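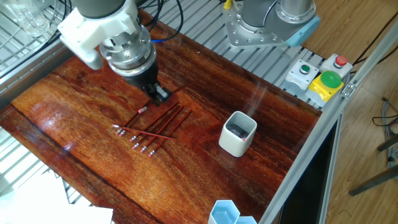
Pencil storage, points up or rubbers up? (and what pot)

brurkwood_bev
Right quick one before I have to dash. Doing the drawing table for the Stavcombe art room, september start so not much time. Been through every drawer and tin and got 81 pencils that are worth keeping, rest were stubs. All the plain red sort with the pink rubber on the end.

Question is pots. Had jam jars before and they were horrible, top heavy and always sticky. I want something that stays put on a shiny table. And do you put them in points up or points down? I've always done points down without thinking but Virgilio (Lacson, does the evening class) says it ruins the leads and he's quite firm on it.

Any thoughts welcome. Budget is basically nothing.

HB_or_nothing
Points up. Always. You can see at a glance which want sharpening, pull those out, sharpen, back in. Points down you've no idea till someone's already moaning.

Virgilio is right imo

mrs_tuffet
Disagree!! Points up with kids = somebody's palm. They reach across without looking. Had it happen with a six year old, tiny mark but a very big fuss, and I had to fill in the form. Rubbers up ever since.

Re pots, anything heavy. Straight sides. Not tapered, tapered ones go over if you so much as look at them.

HB_or_nothing
Ok but they are pencils not knives. And bunging them in point first chips the leads, esp if it's a hard bottomed pot. Ceramic is the worst for that.

mrs_tuffet
So put a bit of felt in the bottom. Done.

brurkwood_bev
It's mostly adults in the evening tbh but there's a saturday type group for the little ones too so I need it to work for both. Felt is a good shout, have got loads of felt.

kazmi_k
What size pots? For 81 you'll want more than one whatever you do. I did 100 in one big tin once and you couldn't get a single one out without the lot coming with it. 35 to a pot was my limit and even then a bit of a squeeze, depends on the pot obviously

brurkwood_bev
Had a go at sorting it this aft, in a rush as usual.
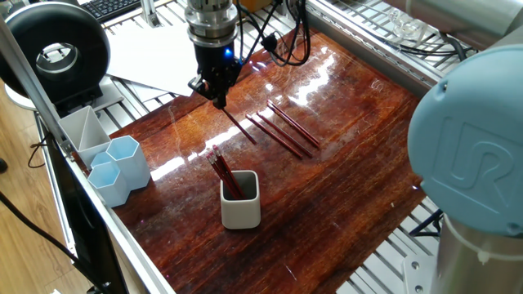
Still can't decide on pots and the room wants setting up soon, so tell me if I'm being daft. Plan was one pot per end of the table so nobody has to stretch. The white square cup is my favourite by miles, proper ceramic, but they do all slump over to the one side in it, you get the whole bunch of rubbers leaning up against the left rim. Pale blue hexagon ones are joined together, a tall and a short, nothing in them yet. Thinking short one for sharpeners and the tall for pencils? or is the short one too short for anything useful. Someone must have used these.

kazmi_k
The slump sorts itself out once it's fuller. Half full pots always slump. Either fill it or get a narrower one.

Short one = rubbers, sharpeners, them little bulldog clips. Don't put pencils in it, they'll tip it.

oldgraphite
Joined on to the tall one though isn't it, so it won't tip. That's the whole point of the joined ones, each one props the other up. Mine have been knocked by elbows, a cat and a hoover and never gone over.

kazmi_k
Fair, missed the joined bit

HB_or_nothing
Rubbers up again I see. I'll say no more

(I will. Check your points after a week and report back.)

mrs_tuffet
Looks lovely Bev, ignore him. Much nicer with all the pink ends together and the colour is easy to spot from the door. Also people DO use the rubber if it's facing them, less hunting for the big one.

oldgraphite
Watch out on a polished table with those, pencils roll. If they're hexagonal barrel less so but round ones go straight off the edge and that's where your leads really get broken. Not from standing in a cup. From the floor. Dropped lead snaps all the way down inside and you're sharpening forever.

HB_or_nothing
Ok that is true, dropping is worse. Still think points up.

loltmont_library
We do the drawing table at Loltmont and went with rubbers up in the end, after a fair bit of grumbling. What helped most wasnt the pot, it was a rule. Pencils go back before chairs go in. Stuck it on a bit of card. Before that they'd just be left lying all over and I was the one picking them up every night.

We lost 3 pots to breakages the first winter btw, all glass. Wouldn't have glass again.

brurkwood_bev
Like the card idea, nicking that.

Had another think over tea. Going to put most of them in a hexagon pot and keep the square cup for the evening lot, they like nice things and moan less. The corners of the hexagon sort of hold the pencils in their own little bays so there's less of the slump, 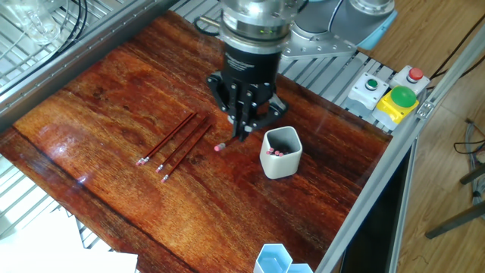 and I reckon if I put them in a few at a time and not one great fistful they end up straighter anyway. Fistful and they all cross over at the bottom and then you're fighting them. Takes longer but it's a job you can do with the radio on.

Felt discs cut for the bottoms, just drew round the pots. Bit wonky. Fine.

oldgraphite
Few at a time is right. Also give them a wipe first, old ones get that grey grubby feel and it comes off on the paper.

brurkwood_bev
Wipe with what?

oldgraphite
Barely damp cloth then dry. Don't soak, the paint goes funny on cheap ones and the metal bit can come loose.

kazmi_k
And bin any where the rubber's gone hard and shiny. They just smear. Or pull the rubber off and demote it to the carpentry tin. No use on a drawing table.

mrs_tuffet
Oh good point, those smeary ones are the devil. Test them on a scrap before they go in.

HB_or_nothing
Compromise for you Bev. Evening cup points up, kids pot rubbers up. Virgilio's happy, palms are safe.

brurkwood_bev
Oooh. Might do that. He'll be unbearable about it but ok.

Only thing is if they get swapped over at tidy up time, which they will. Could put a bit of tape on one? Anyway got to lock up, will do the smear test tomorow morning and see how many of the 81 survive it.

loltmont_library
Masking tape leaves a mark on glazed stuff if it stays on long, use a dot sticker underneath instead. Let us know about the points!

Contact the moderators | © Brurkwood Makers Board | Back to top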